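October, late, past eleven and I should be in bed

Quick one or I'll lose the whole day. Kitchen day. Finally. Been putting it off since the move out of Brusetberg and the boxes in the hall were starting to look like furniture.

Up at six, coffee, no milk. Started on the kitchen stuff before I could talk myself into the garage instead. Plan was: wash everything once, dry it, decide what stays, wrap the rest for the Vestomen sale. Got through maybe two thirds of the plan. Deciding is the slow part. Washing I could do all day, water running, radio on, head switched off. Then I pick up one saucer and stand there ten minutes.

Stays: the white plates, all of them. The brown tray. The gray rack obviously. Chopsticks, the light wooden ones, becuase I use them for everything — stirring, fishing toast out, getting the lid off the tea tin. The blue one stays too. I wrote it on the go list and crossed it off twice. It doesn't match anything and never did, but it's such a soft blue, and it's been in every kitchen I've had since Barbosa Street. So that's that.

Goes: fondue thing, second colander, the mugs with the handles too small for a finger. The Heder pot with no lid. I did look for the lid. Moved the stove out and everything. Found a clothespin and 13 cents.

Rice for lunch, plain, with an egg, eaten standing up. And then rice everywhere. Why does it do that. You cook one small pot and it gets in the rack, in the drawer, in a sock. I wiped the table down and two minutes later there was more of it. Left it. It'll dry and I'll get it with the brush in the morning.

Afternoon was slower. Back hurting a little from the bending. Made a list of what the sale wants from us: table fee, sheet to cover the table, own change. Table number is 216, which sounds like a long walk from the parking lot with a crate of crockery. Must ask if I can drive up to the door. Must also find the price stickers, I bought a roll of 100 last year and used maybe four. Probably in the desk. Or still in a box marked MISC, of which there are too many.

Thought a lot about the old kitchen today, not in a sad way particularly. The window over the sink, how the light came in low this time of year. Here the sink faces the wall. I'm getting used to it. Put the radio where the window should be and that helps some.

Long call after dinner so I got nothing done from seven to eight thirty. Then a second wind, did the top shelf, the one I need the chair for. Greasy dust up there, horrible, took hot water and the good soap and most of a rag. Shelf paper goes down tommorow if there's enough on the roll. I measured it wrong the first time, of course, wrote down inches for one side and centimeters for the other.

Need: shelf paper maybe, dish soap, milk, newspaper for wrapping, tape that actually sticks. Ask next door for newspaper, they still get one.

Oh and the tray. Noticed the little grid texture on it has gunk in it, the old toothbrush should do it. Not tonight. Could keep it by the stove for oil and salt, stop the drips. Or on the table for the tea things. See, this is what takes all day.

Then bed. 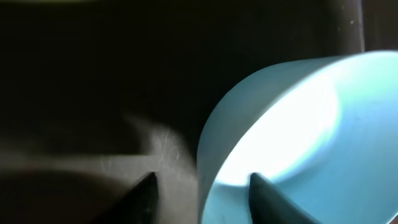
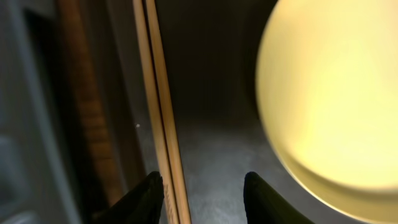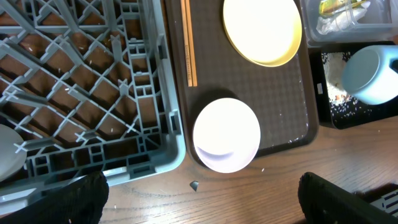

The blue one up close, the chopsticks, and last the rack with rice on it.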